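How to Budget for Your First Pair of Handheld Grippers

Mi-kyung Yeo asked me to write down how we plan a purchase like this, so pour yourself a coffee and let's go through it slowly.

Start with the work and leave the catalog for later. Write down which chores you want to record, and in what kind of room. Folding clothes on a bed takes two hands, so you'll be pricing a left and a right gripper from the first line of the sheet.
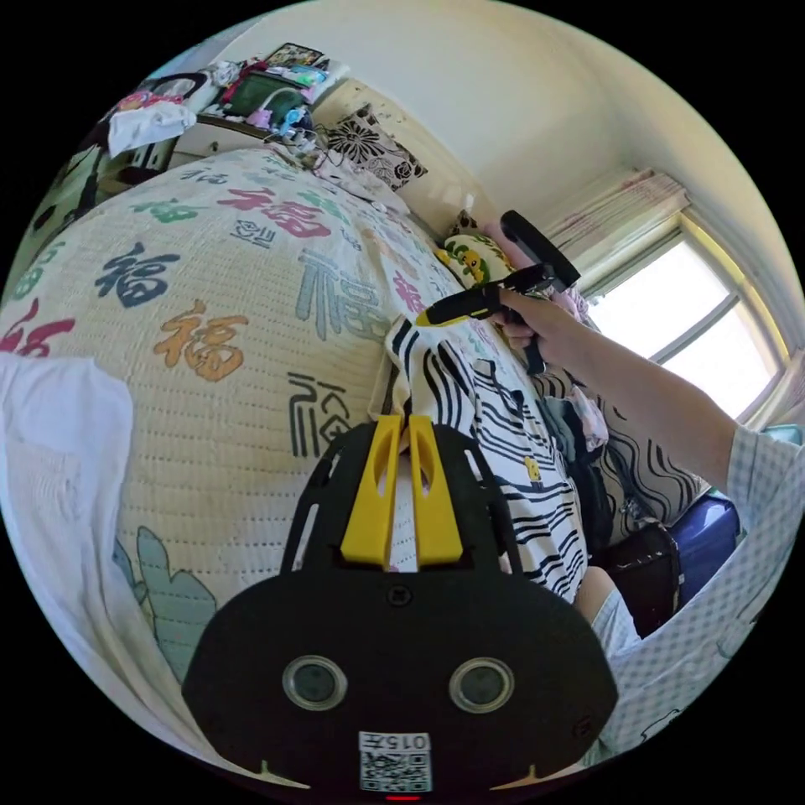
Next comes the part people forget — everything that isn't the gripper. We keep 4 lines on our sheet: the units, spare fingers, storage, and paid hours for the person doing the recording. Our last quote from Jirnus came to $1,464 before spares, and I'd have been in trouble if I had stopped reading there! Spare fingers added $80.

Get 3 quotes if you can. We wrote to Jirnus, Kerel and Lucero, and asked each one the same things: how long is delivery, who pays for return shipping, and can we buy single parts later on?

Then borrow or rent a pair for an afternoon and try them in a real bedroom, sitting down as well as standing, before you sign anything.

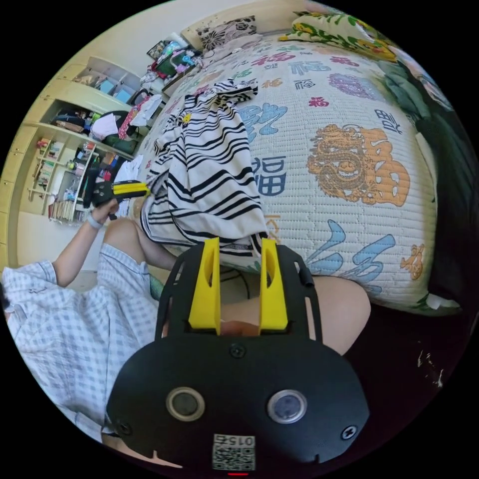
Two grippers at the bedside, with a striped shirt on the quilt.

Put your order in by March if your budget year ends in spring.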